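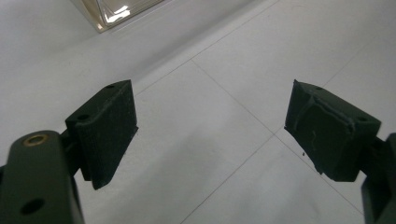 Green pads open over the tiles, right one peeling

Brotirier
9/16/19
36 demos recorded with the hand gripper today and I'm loving it! The right pad has started to lift along the inner face though. Swap now or carry on?

altell_7
Swap. The model sees those pads in every clip, so keep them matching.

Bellamy
Disagree, a bit of wear is good variety. I'd do 30 more first.

altell_7
Variety in the floors, sure. A ragged pad changes the grip too.

Brotirier
Fair point, printing a new pair tonight. Can't wait to get going again!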